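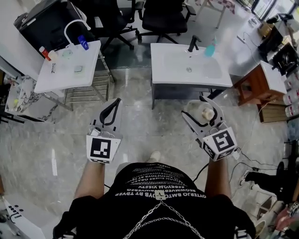
Notas para la charla «El lavabo y sus alrededores»

(Arrancar sin diapositivas. Saludar, agradecer a Sarita Pandey que me haya guardado el hueco de después del café, que es el mejor.)

Hola a todos, qué bien veros despiertos. Vengo a hablaros de lavabos. Ya sé, ya sé, después de la charla de Feng-yi Liao sobre iluminación esto suena a poca cosa, pero dadme un rato y luego me contáis si al llegar a casa no habéis mirado el vuestro con otros ojos.

Yo llevo años ordenando baños ajenos, primero por mi cuenta y ahora con Remach, y lo que más me gusta es la encimera. El armario cerrado miente mucho, ahí cabe de todo y nadie lo ve. La encimera, en cambio, te lo cuenta todo en un segundo.

(Pausa. Preguntar quién tiene ahora mismo más de 5 cosas alrededor del grifo. Levantar yo la mano la primera.)

Vamos con los dos lavabos que habéis visto al entrar. El primero es el blanco de encimera rectangular, con el grifo negro detrás y el mueble gris oscuro debajo. Al lado del grifo, a la derecha, un pulverizador azul claro. A mí este me da una paz enorme. Llegas, abres, te lavas las manos y te vas.

Y luego está el otro, el del soporte metálico, que es mucho más parecido al de mi casa, para qué os voy a engañar. Tiene su grifo blanco curvo, un botecito azul y blanco, otro rojo y blanco, un vaso, dos piezas cuadradas pequeñas... ¡y unas gafas! Las gafas tumbadas, ahí, tan tranquilas en la encimera.

(Aquí suele haber risas. Dejar que acaben. No correr.)

Me paro en las gafas, que son mi tema favorito. ¿Quién de aquí se quita las gafas para lavarse la cara? Pues eso. Las dejas en el primer sitio plano que encuentras, cierras los ojos, te echas agua y luego a tientas a por la toalla. Yo he tirado las mías al suelo así dos veces. La solución que doy siempre es una bandejita estrecha pegada a la pared, lejos del grifo, y que en esa bandeja no viva nada más. Ni horquillas, ni el anillo, ni el tapón del dentífrico. Solo gafas. Tahira Bukhari me discutió esto en agosto y me dijo que ella prefiere un gancho. Vale, también, siempre que el gancho esté a la altura de la mano y no detrás de la puerta.

(Si va bien de tiempo, contar lo de mi suegra y el vaso. Si no, saltar.)

Los productos de limpieza. A ver, el pulverizador a mano está bien, yo soy muy partidaria, porque si lo tienes que sacar de un armario de la cocina no lo usas. Una pasada al grifo por la noche y listo. Lo que no me gusta es juntarlo con el jabón de manos, sobre todo si hay críos. Un extremo para limpiar el lavabo, el otro para limpiarte tú. Y con la etiqueta mirando hacia fuera, por favor.

El vaso. Ay, el vaso. Bocabajo guarda agua en el borde, bocarriba coge polvo. Yo lo lavo con los platos y ya está, cada uno que se apañe.

Ahora el suelo, que me lo preguntáis siempre. Me encanta una baldosa gris con dibujo de mármol como la que tenemos en esta sala, disimula mucho el pelo y la pelusa (esto puede ser una ventaja o un peligro, según cómo seáis). Con un lavabo sobre patas metálicas se ve más suelo y se friega mejor. Con mueble hasta abajo ganas sitio, pero te toca agacharte por los bordes. Hui-mei Tang hizo la cuenta para el baño de Tarawneh y acabó eligiendo mueble, con 300 euros de tope para todo el cambio, organizadores incluidos.

(Ojo: aquí me pasé de tiempo en el ensayo. Mirar el reloj.)

Ejercicio para casa, el de Grorkham, que ya conocéis algunos. Vaciáis la encimera entera en una caja. Entera, jabón también. Cada cosa vuelve solo cuando la necesitáis, y lo que siga en la caja pasadas 2 semanas se va al armario o a la basura. Kwan-ho Shek lo hizo y me escribió indignadísimo porque le quedaron tres cremas de manos dentro. ¡Tres!

(Turno de preguntas. Repetirlas en voz alta para los del fondo. Las fichas de medidas están en la mesa de la salida, hay 50, una por persona.)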